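Altby Tabletop Sorting Demonstrations

README, second release. Please read the section on known problems before you train on any of this.

What it is

A set of short recordings of people doing small tabletop jobs with their bare hands, seen from the head of the person doing them. They were collected so that a two-arm robot could be taught the same jobs by demonstration. A smaller part of the set was recorded by remote control, with an operator driving the arms through the Lavon handsets.

The release holds 799 episodes by hand and nearly 900 by remote control. The two parts are in separate folders, hand and remote, and they do not share episode numbers.

Tasks

There are 3 task families.

Line up: long thin objects (pens, spoons, paintbrushes) are laid side by side on a flat top, all pointing the same way.

Gather: the same objects are picked up and put together in one bunch.

Swap: two objects trade places and the others stay where they are.

How the hand episodes were made

Demonstrators worked at home, on whatever low furniture they had. We asked for a flat top that could be reached while seated and left everything else alone. Lighting, floors and clutter are as they were. No markers or gloves were used, and jewelry was left on if the person normally wore it.

Each demonstrator got a one-page sheet with the task name and a line of text, such as "put the pens in a row." The order of the moves was up to them. Some people work from the left, some start in the middle, and a few use one hand for nearly everything. We kept all of these.

Line up is the family most people ask for. Pens are harder than they sound: a black pen and a dark navy one on a dark brown top have very little contrast, and the hands cover part of what they are moving. In the pen episodes, expect frames where only the tip of a pen can be seen past the fingers.
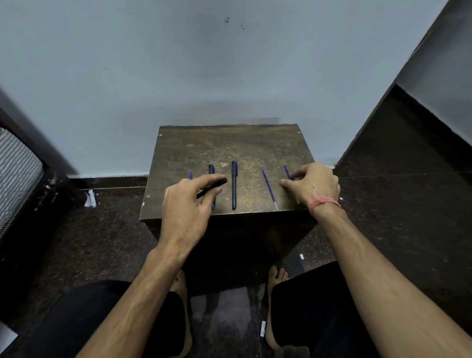 Labels

Every episode has a start, an end, and a label for each contact between a hand and an object. Left and right hands are labeled separately. A pen that is touched but not lifted gets "touch", and a pen held clear of the top gets "hold". If the labeler could not tell which, the entry is "unsure" - please don't fold these into "touch", as we did in the first release.

Hand pose comes from Fourie and was not corrected by hand. Treat fingertips that are under or behind an object as guesses.

Remote episodes

These were recorded on a single bench with a plain top. Each one stores joint angles, gripper opening and the operator's handset motion. Operators had two practice runs per task before recording. Episodes where an object was dropped are kept and marked "drop".

Known problems

Dark objects on dark furniture are sometimes given the wrong identity after a hand passes over them.

Shiny floors confuse the depth estimate near the bottom of the view.

The remote part has no gather episodes with paintbrushes. The February sessions that were meant to cover them were lost in a disk failure.

Use and contact

Free for research and teaching. Do not try to identify the demonstrators or their homes. If you use the Zestow loader, version 2 or later is needed for the hand folder.

Corrections to labels go to Benito Sotomayor, with the folder name and episode number.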